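Call for Participants: Simulated Kitchen Team, Bruritz Student Robotics Club

The Bruritz Student Robotics Club is looking for new members for its household robot project, Shiferaw. The project runs through the school year and ends with our entry in the Rokavmont student competition in June. We have 23 members now and want to fill five places on the simulation team.

What the team does

Shiferaw is a two-armed robot that works in a computer-simulated kitchen. Team members drive it by hand through short household jobs, save the runs, and use the saved runs to train a program that does the same jobs without a driver. Most of the current work is at the granite counter: reaching small items, picking them up, and setting them down somewhere else without knocking over the glasses. Last term the team recorded 252 runs. Almost half had to be thrown out for bad grasps or missing labels, so careful record keeping matters as much as driving.

Open places

Drivers (2). You operate the arms and record runs. A session lasts two hours. You need patience and a steady hand. Gaming experience is fine but not required.

Run reviewers (2). You watch saved runs, mark where each grasp starts and ends, and flag the ones we can't use. You will write a short note for each rejected run.

Scene builder (1). You change the kitchen between sets: move objects, swap cabinets and wall finishes, adjust the lighting. Some Python is needed for this place. Experience with any 3D program helps.

Who can apply

Any enrolled student, in any major, who can come to one evening meeting a week at 6:30 p.m. and put in one more session at a time you choose. First-year students are welcome. You do not need your own computer. The club room has workstations with the simulator installed, and you may not copy the competition scenes to a personal machine.

These places are unpaid. Students in the Cosard course sequence can count the work as their project credit if they sign up with Wenjie Song before their first session.

How to apply

Send a few lines on which place you want, what hours you have free, and anything you have built or worked on - class assignments count. No resume is needed. Applicants for scene builder should attach one piece of code they wrote themselves. Ruoxi Xie reads all applications and will invite you to a short tryout in the club room. At the tryout you drive the robot for a few minutes and then review one run. Bring your student ID.
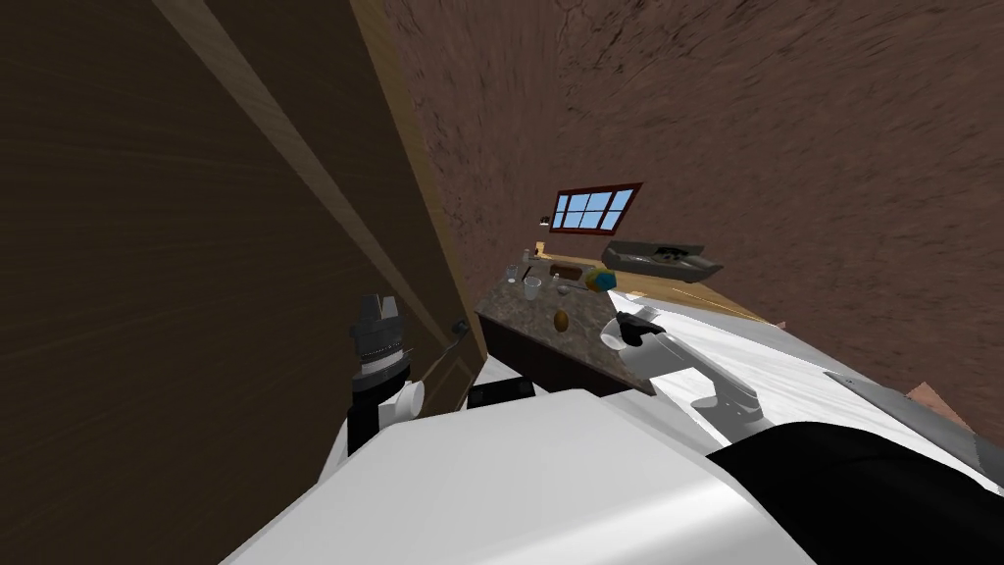 Views of the counter and both arms in the simulated kitchen.

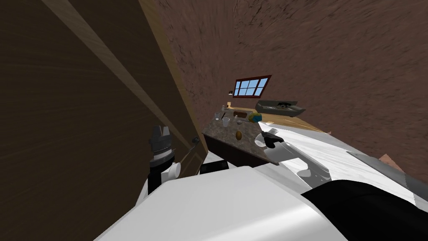 Do I need to have worked with a robot before?

No experience is required. New members spend their first two sessions next to a current driver or reviewer, and after that they work on their own runs.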